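Sadia Naqvi
Home ed, year four. Skolthorpe. Opinions my own, glue stick everybody's.

Spent the morning sorting out the spelling folders. We own 249 worksheets on silent letters. The eldest still writes "nife" and defends it.

Before you ask, yes, I made most of them myself, in May, when I was full of hope and had a new laminator.

The laminator is called Raketti. The youngest named it. It has eaten two times tables and half of the Tudors.

Anyway, the plan this term is less paper. We're doing spelling out loud, on walks, one word per lamp post. Skolthorpe has a lot of lamp posts and the middle one has a lot of objections.
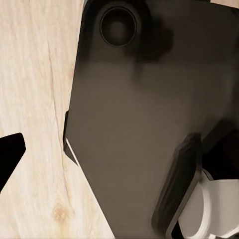 First go went well until "rhythm". We stood at that lamp post long enough for a man to ask if we were lost.

Maths is staying on paper, I'm afraid. I tried long division by the duck pond and we all came home cross – ducks included.

Someone in the Tahiri group swears by letting them pick their own topics. Mine picked volcanoes, bread and "a day off". We're doing bread.

The bread is on page 3 of the planner, which I have now filled in with pen like a fool.

To the person asking if I'd share the silent letter sheets: gladly. Please take them. Take the folder as well. I can have it on your doorstep by teatime.

Update – she only wants the one on "gnome".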